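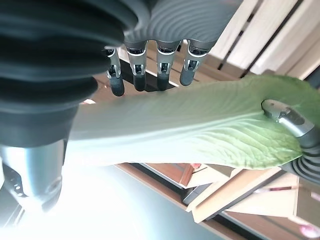 Unit 4. Collecting demonstrations for grasping soft produce

Handout prepared by Salma Zaki and Abdelghani Helmy. Revised 2020-07-22.

Read this before your first collection session. It assumes you have finished the teleoperation exercises in Unit 3 and can open and close the hand without looking at the glove display.

4.1 What counts as one example

An example starts when the hand leaves its rest pose and ends when it has returned there. Everything between those two points is kept, including hesitation. If you grasp, let go and grasp again, that is still one example. Mark it "regrasp" on the log sheet.

Each example stores the wrist camera video, the joint positions, the commands you sent and a short text label. The video and the joint positions are recorded on separate clocks. Run the sync check at the start of every session and again after a break.

4.2 Why leaves

The Bouzid set, which we used in the first half of the course, has 560 examples, all with rigid objects. A policy trained on it closes the fingers until the motor current rises. With a cabbage or lettuce leaf the current hardly changes before the leaf tears, so the policy has to learn from the position of the fingers and from what the camera sees.

Leaves also vary along their length. The rib is thick and stiff and the blade is thin and wrinkled. A thumb placed on the blade needs a smaller closing distance than one placed on the rib. We want examples of both, so change the contact point between attempts.

4.3 Hand position

Bring the hand in with the four fingers on one side of the leaf and the thumb on the other. Close the thumb first, slowly, then the fingers. Do not squeeze to make the grasp look secure. A leaf that sags but stays in the hand is a good example.

The wrist camera sees the palm covering and much of the hand at all times. This is normal and should not be cropped out. Amr Ramadan compared cropped and full video last term and the full version trained better, probably because the fingertips stay visible near contact.

4.4 Lighting

Strong light washes out the pale rib and the metal parts of the wrist. Keep some examples like this, but no more than 9 in a session. For the rest, turn the lamp away from the work surface. Leave the exposure setting alone.

4.5 Labels

Use the short form: object, contact point, result. For example: "leaf, blade, held" or "leaf, rib, dropped". Do not write "success" or "failure". Dropped and torn leaves stay in the set, and the training script sorts them by the third field.

4.6 Targets

Each pair collects 44 examples per session. The class target is 900. Replace a leaf once it is limp or torn and note the change in the log.

Send log sheets to Barbara Cieślak. Problems with the glove or the hand go to Dalia Cherkaoui.

For next time: read the Lullolura data format notes, sections 1 and 2, and bring one of your own examples that you would relabel.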